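Final report - two arm table clearing, group 6
Kyriaki Galanis
Robotics lab project, draft for July review

Question

Does it help a two-arm policy if we label which arm is "leading" at each step? That was the whole thing. The plan had more in it (language prompts, second table), dropped both by week 4. No time.

Setup

Two arms, one on each side of the table, both with grippers. Camera looks straight down, single view only. We wanted wrist cameras too but the sync was off and I didn't get it fixed. Control code is our fork of Pavura. Training runs went through the Celtent queue, so some of the seeds finished way later than others.

Objects are normal kitchen stuff. Plates, mugs on a mug tree, play food, a basket, a drawer unit, a toaster oven. Positions shuffled before every episode by hand, using a printed sheet. The sheet only covers the middle of the table so the edges are under-represented, see Problems.

Data

983 teleop episodes kept, 117 thrown out. Reasons for throwing out: gripper fault, operator said "scrap it", or the log was missing joint values. Did not throw out slow ones or ones with a regrasp. Maybe should have split those, the policy definately learned to regrasp when it didnt need to.

Labels: each timestep gets left, right or both. Done with a script first (whichever gripper is moving faster, smoothed) and then I went over the handoffs by eye. Script is bad at the start of an episode when both arms are just drifting. Marked those "both" and moved on.

Four tasks:
plate to basket
mug off the tree
open drawer
corn to plate

Method

Baseline is the plain policy, image plus joint states in, action chunk out for both arms. Ours is the same but with a small extra head that predicts the lead label, and the prediction gets fed back in at the next chunk. Nothing else changed. Same batch size, same learning rate, same number of steps. 4 seeds each.

Results

Lead label version did better on plate to basket and corn to plate, on every seed. Mug off the tree: no difference I would defend. Drawer was worse with labels. I think thats because the drawer is a one arm task and the extra head kept flipping to "both" right when the handle was reached, so the other arm came in and got in the way. Masking the label for one arm tasks would be the obvious fix, not tested.

Plate grasps are still the weak spot in both versions. The rim is low and the gripper has to come in flat to the table. If the approach is a bit high the fingers close over the top of the rim and slide. Mugs are easier, more to grab.

Problems

Only one overhead view, so height is basically guessed. Edges of the table undersampled. One operator did most of the episodes (me) and I'm right handed, the right arm leads way more than it should. Eval was scored by the same person who trained it, also me. Next group should swap scorers.

To do if anyone continues

Mirror the data left/right. Add the wrist cameras. Redo the drawer with masking. The label script is in the Psarras folder with a readme, ignore the old one in the root.

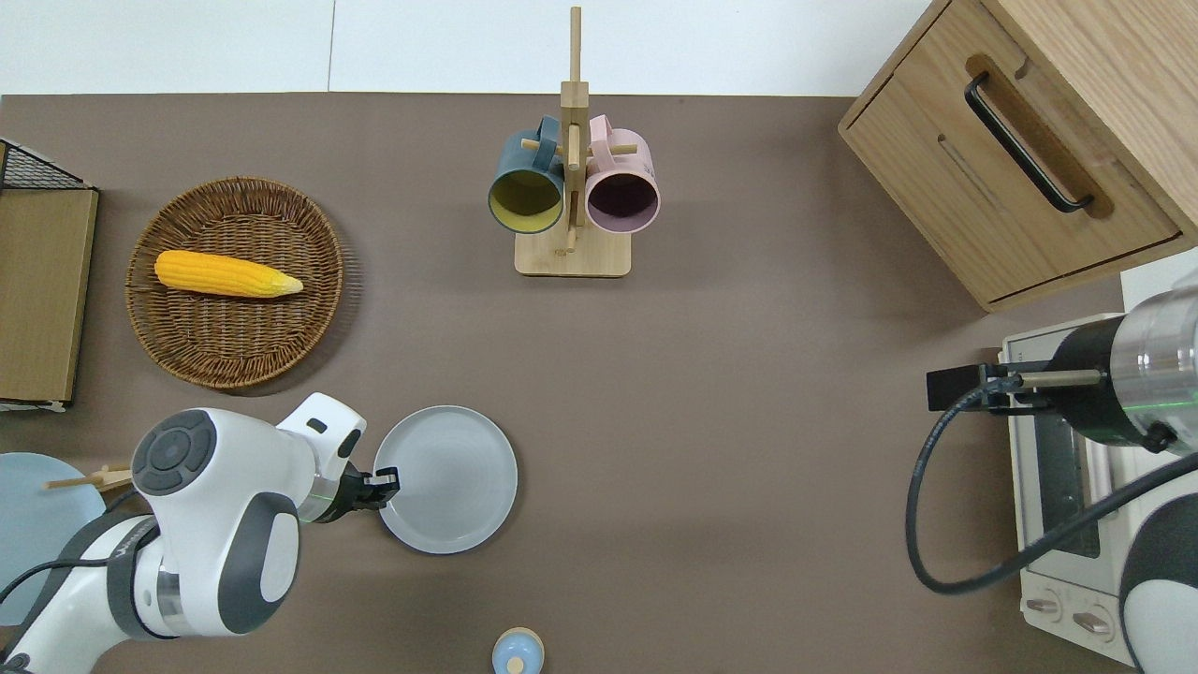 Fig. 1. Overhead view of the table, left gripper at the rim of the gray plate.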